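Workshop > Notebook > Produce handling

3 min read

01/04/2026

Produce sorting, trays and bags. Notes by Kedir, with additions from Abrehet.

Carried on from the last entry. The question is still what to put the mixed produce in between the delivery crate and the cold shelf. The Dodura crates are fine for hauling but too deep for this. Things at the bottom get squashed and you can't see what you have without digging.

Started with the solid-bottom trays from Araya. Loaded one with washed greens and left it on the shelf overnight. In the morning there was a film of water under the leaves and the outer ones had gone limp where they touched it. A folded towel underneath fixed that but then the towel has to be changed, and I don't want towels in the procedure. Fasil says the kitchen side won't change them anyway.

Switched to the perforated trays. Same greens, same shelf, no water sitting. The drip goes to the shelf liner, so the liner needs wiping. I can live with that.

Weights: the mixed load came to 448 g short of what the delivery sheet said. Checked the scale with the test weight and it reads right. Mesfin to ask Zekora whether they weigh before or after trimming.

Abrehet: tape the delivery sheet inside the binder next time, I found this one under the sink.

Bags. We went through 10 of the clear ones and 3 split, all at the side seam. All 3 had a cucumber standing on end. The rest held. Long items should go in the tray from now on, and only short or soft items in the bag.

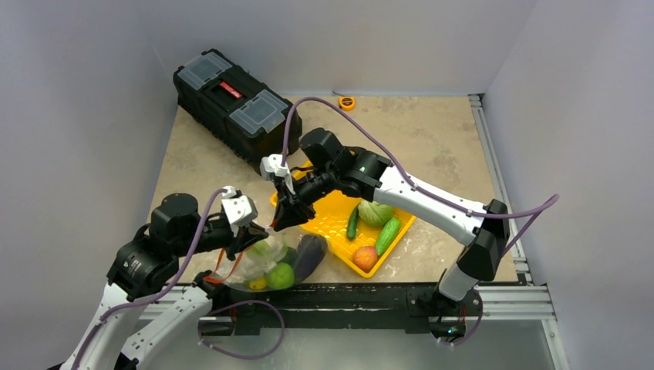

Long items in the tray works. Cucumbers lie flat on the grid if they go in first, before anything round, and they don't need to be parallel. The thick one lies on a diagonal toward the right, and there was still space for the pale green head in the upper right and the round peach-colored fruit near the lower edge. Eggplant stays with the bag group along with the lemon and the leafy stuff. Wubit would move it to the tray as a long item, and she may be right if we get bigger ones.

Still open: lids. The Wiva lids fit the solid trays only. I tried one on the perforated tray and it rocks at one corner. Leaving the trays uncovered for now.

To do
- wipe liner, put it on the morning list
- reorder clear bags, heavier gauge if they have it
- Mesfin: Zekora about weights
- shelf test again, 7 days this time, perforated trays only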